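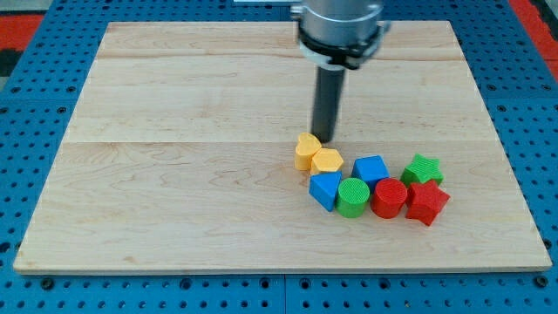
Guides > Automation > Buying and Evaluating > How to Watch a Robot Demo

How to Get Something Useful Out of a Robot Open Day

Posted 9/9/22 by Ciarán Quinlan
14 comments | 37 shares

I went to the Reinholz open day in Wendham expecting to be sold to, and I was. I still came home with four pages of notes, mostly from one tabletop pushing demo: an arm with a plain rod on the end, moving colored plastic blocks around a wooden board. Stars, a heart, cylinders, a cube. It draws a crowd. Use the method below on that kind of demo or any other.

Step 1. Watch before you talk to anyone.
Get there early and stand through several runs with your mouth shut. The pitch tells you where to look, and you want to look at the rest of it. I stood there for 20 minutes before Shadi Awad, who was running the table, came over with a leaflet.

Step 2. Write down what the tool can't do.
A rod can push. It can't lift, grip or pull a block back out of a corner unless it goes around to the other side. So when you see blocks bunched up against each other, pay attention. Shoving a heart that is already touching a hexagon is a different job from shoving a heart on its own, and bare wood makes everything look easy.

Step 3. Ask who is choosing the moves.
It could be a person at a controller, a recorded path, or software looking at the table. Ask it in those words. "It's intelligent" is no answer. I asked 3 times and got a straight reply on the last one: software for the pushing, a person for the reset.

Step 4. Ask to change something.
Turn a block. Swap the green star and the red one. Ask for a goal that isn't on their list. Get permission first and stay clear of the arm until the operator says it's stopped. If the answer is no, write down the no and the reason given.

Step 5. Time the whole cycle.
Start your watch when the last run ends and stop it when the next one ends. Setup, waiting and human tidying all count. Saoirse Mac Carthaigh from Stukport did this beside me and her figures were a lot less flattering than the ones on the banner.

Step 6. Get the failure number and what's behind it.
I was told they had 300 logged runs. Fine. Over what period, with which blocks, and what counts as a success? "Close enough" came up more than I liked. Ask for the log. I'm still waiting for mine.

Step 7. Go home and compare it with your own job.
We pack irregular parts at Pruncombe. Light blocks on a flat board tell me a little about that and leave out most of it. I wouldn't sign anything on the strength of a demo table, and I'd want to see our parts on theirs before February.

Contact | Copyright 2022 | Back to top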